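Warum ist die Jeans blau und wie kommt sie ins kleine Rechteck?

Alles über die berühmteste Hose der Welt, vom Faden bis zum Falten

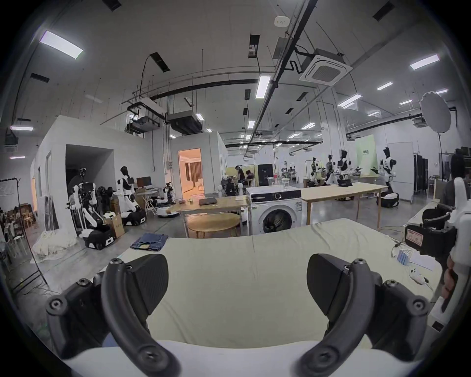 Eine Hose mit vielen Namen

Bestimmt hast du auch eine. Vielleicht hast du sie gerade an! Die Jeans gehört zu den Kleidungsstücken, die fast jeder kennt, egal ob in Hamburg, in Mexiko oder in Japan. Schlag mal im Duden nach: Da steht das Wort Jeans, und du findest auch Nietenhose und Bluejeans. Der Name kommt wahrscheinlich von der italienischen Stadt Genua. Auf Französisch heißt sie Gênes, und wenn man das auf Englisch ausspricht, klingt es irgendwann wie „Jeans“. Der Stoff hat noch einen eigenen Namen, nämlich Denim. Der soll von „de Nîmes“ kommen, das bedeutet „aus Nîmes“, und Nîmes ist eine Stadt in Frankreich. Eine Hose mit zwei Städten im Namen, toll, oder?

Außen blau, innen hell

Kremple mal ein Hosenbein um. Siehst du es? Die Innenseite ist viel heller als die Außenseite! Das liegt daran, wie der Stoff gewebt wird. Beim Weben gibt es Fäden, die längs laufen (die Kettfäden), und Fäden, die quer laufen (die Schussfäden). Bei der blauen Jeans sind nur die Kettfäden blau gefärbt, die Schussfäden bleiben meistens weiß. Sie werden so miteinander verkreuzt, dass außen vor allem Blau zu sehen ist und innen vor allem Weiß. Wenn du ganz nah herangehst, am besten mit einer Lupe, erkennst du auf dem Stoff feine schräge Linien. Dieses Muster heißt Köper.

Das Blau selbst heißt Indigo. Früher hat man es aus Pflanzen gewonnen, heute wird es fast immer in der Fabrik hergestellt. Indigo ist ein bisschen eigensinnig: Es sitzt vor allem außen auf dem Faden und dringt kaum bis in die Mitte vor. Wo die Hose oft scheuert, zum Beispiel am Knie, reibt sich das Blau nach und nach ab, und der helle Kern kommt zum Vorschein. Darum sieht eine alte Jeans so schön ausgewaschen aus!

Warum wird sie in der Wäsche nicht zu Brei?

In einer Waschmaschine mit runder Tür geht es ganz schön wild zu. Die Trommel dreht sich, nimmt die Wäsche ein Stück mit nach oben und lässt sie wieder ins Wasser plumpsen. Das Waschmittel löst den Schmutz, und das Plumpsen hilft kräftig mit. Danach wird geschleudert. Dann saust die Trommel so schnell, dass das Wasser durch viele kleine Löcher nach draußen gedrückt wird.

Baumwolle hält das prima aus, denn nasse Baumwollfasern sind sogar fester als trockene. Verrückt! Trotzdem freut sich deine Jeans, wenn du sie vorher auf links drehst, also die Innenseite nach außen. Und schau in die Taschen! Ein einziges Papiertaschentuch reicht, und die ganze Wäsche ist voller weißer Fusseln.

Jetzt wird gefaltet

Eine Jeans ist lang, hat zwei Beine und liegt gern irgendwie herum. Zusammengelegt wird daraus ein kleines Rechteck, das in fast jede Schublade passt. Du brauchst dafür nur einen Tisch oder ein Stück sauberen Boden.

1. Mach Knopf und Reißverschluss zu und leg die Hose flach vor dich hin.

2. Klapp ein Bein auf das andere, Naht auf Naht. Streich alles mit der flachen Hand glatt.

3. Am Po steht jetzt eine kleine Spitze heraus. Schlag sie nach innen, dann hast du einen geraden Streifen.

4. Nimm die Hosenbeine unten und leg sie hoch bis zum Bund.

5. Falte das Ganze noch einmal. Bei langen Hosen geht auch dreimal, wie bei einem Brief.

Fertig! Beim ersten Versuch wird es vielleicht ein bisschen krumm. Macht nichts, dicker Stoff hat seinen eigenen Kopf, und nach der dritten Hose klappt es schon viel besser.

Probier es aus: der Schichten-Test

Schau dir dein Hosenpäckchen von der Seite an. Wie viele Stofflagen liegen übereinander? Rechnen wir mal: Ein Hosenbein hat vorne und hinten Stoff, das macht 2 Lagen. Bein auf Bein ergibt 4. Einmal hochgeklappt sind es 8, und beim nächsten Falten schon 16! Mit jedem Mal Halbieren verdoppelt sich die Zahl. Versuch doch mal, wie oft du deine Jeans falten kannst, bevor sie von selbst wieder aufspringt. Und dann nimm ein dünnes T-Shirt und vergleiche.

Kleines Jeans-Lexikon

Bund: der feste Streifen oben, durch den der Knopf geht
Denim: der Stoff, aus dem Jeans gemacht werden
Indigo: der blaue Farbstoff
Köper: eine Webart mit schrägen Linien
Niete: ein kleiner Metallknopf, der die Ecken der Taschen zusammenhält

Text: Ginevra Pellegrini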